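**Glossy worktop shows every light – is there a way round it?**

Posted by Sizwe Coetzee, 30 March 2026

We had a new worktop fitted in February, in a marble pattern with a high shine. The kitchen is narrow and the ceiling spotlights are directly over the edge of it. In the evening every lamp shows up as a bright spot in the surface and I find it tiring to work at. The fitter says he can dull the top for 300, but he won't promise an even finish.

I have tried weaker bulbs and they only made the room gloomy. The spots were still there. I rent out the flat upstairs with the same lights over a matt top and have never had a complaint, so I know the fittings aren't faulty. The range is called Casa, if that helps anyone. I would like to keep the top as it is if I can. Has anybody sorted this out without ripping things out?

**Mabuza**

Get a matt one. We had gloss for three years and I was forever wiping it. Fingerprints, crumbs, the lot.

If you can't change it, put a big chopping board down.

**Zewditu Adugna**

I fitted kitchens for a long time and this comes up often. Don't let anyone sand a polished top in place unless you have seen another one they have done. On a laminate the pattern is only a thin layer and you can go through it. On stone it can be done, but it is a dusty job and the area near the wall nearly always comes out different from the middle. You also need to ask what it does to the guarantee. Most makers will drop it once the surface has been altered.

I would look at the lights first. A polished surface works like a mirror, so what you see in it depends on where the lamp is and where your eyes are. Weaker bulbs don't move the reflection, as you have found. Bigger and softer light sources do help. A spotlight with a bare lens gives a small hard spot, and the same light behind a frosted cover gives a wide pale patch which is much easier to live with.

Lighting from under the wall cupboards is the usual answer. Fix the strip towards the front edge of the cupboard, behind a small lip, and have it facing back at the wall. If you fix it at the back pointing straight down you will see a row of dots in the worktop. Ask for a strip with a milky cover. I used one called Grirura in my own house and it has been fine. Vestix do a similar one in longer lengths. Mine cost 40, plus an hour of swearing at the clips.

Colour comes into it as well, though less than people expect. A dark gloss top shows up reflections from all over the room, while a pale one hides most of them and leaves you with the direct glare from the lamps. The top below is white marble pattern with soft beige and tan veins, and the overhead light still makes a white spot on it, to the left of the toy turtle. The veins don't hide that. If yours is a similar colour I'd leave the surface alone and spend the money on the lamps.

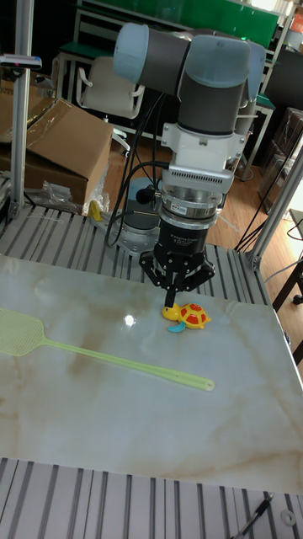 Before you buy anything, tape a sheet of baking paper loosely below one of the spotlights, well clear of the lamp, and switch it on for a minute while you stand there. Take it down straight afterwards and don't leave the room. You'll soon see if a frosted cover is worth having.

One more thing – if your spotlights tilt, turn the ones nearest the wall so they point at the tiles. It costs nothing.

**Sizwe Coetzee**

Thanks both. They do tilt, I hadn't thought of it. Two of them are stiff with paint so I'll have to score round the rims first. I'll measure up for a strip as well. The cupboards stop short of the window, so I may need two lengths. Can they be joined, or does each one want its own plug?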